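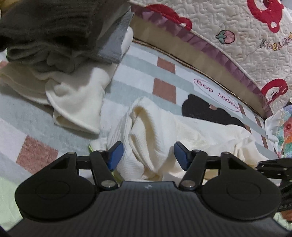 4. Washing programmes

4.1 Before the first wash

Run the Cottons 90 programme once with the drum empty and half a measure of detergent in compartment II. This clears any residue left from factory testing.

4.2 Preparing the load

1. Empty all pockets. Close zips and hooks.
2. Undo buttons, including those at collar and cuffs. A fastened button puts strain on the buttonhole during the spin.
3. Turn printed and dark items inside out.
4. Shake out each item and place it in the drum singly. Do not push in a rolled bundle.
5. Check the care label. Where labels in one load differ, use the lowest temperature shown.

Note: Textured cottons such as waffle and honeycomb weaves hold more water than plain cloth. Fill the drum to no more than two thirds.

Caution: Garments with coloured trim on a white ground may bleed at 60 °C. Wash at 30 °C and remove promptly at the end of the programme.
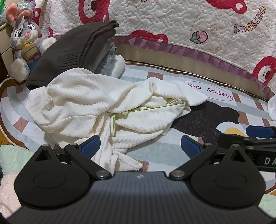 4.3 Selecting a programme

1. Turn the dial to the required programme. The display shows the running time in minutes.
2. Press Temp to change the temperature. Settings not permitted for the programme are skipped.
3. Press Spin to change the spin speed. For Delicates the speed is fixed at 699 rpm.
4. Press Start. The door locks after a few seconds.

Cottons 90 with Extra Rinse is the longest combination, at 269 minutes. Daily 30 takes around 199 minutes with a full drum and less with a part load.

4.4 Delayed start

The start may be delayed by up to 12 hours in steps of one hour. Press Delay until the required figure appears, then press Start. To cancel, hold Delay for three seconds.

Caution: Do not use a delayed start with damp laundry already in the drum.

4.5 Adding an item

Press Pause. If the door symbol goes out, the door may be opened. If it stays lit, the water level is too high and the programme must be left to run.

4.6 Fault codes during washing

E2: no water. Open the tap and check the inlet hose for kinks.
E4: not draining. Clean the pump filter (see 6.3).
E7: load out of balance. Redistribute the load and select Spin Only.

For any other code, switch off at the wall and contact Mäkelä Service, Skestilby.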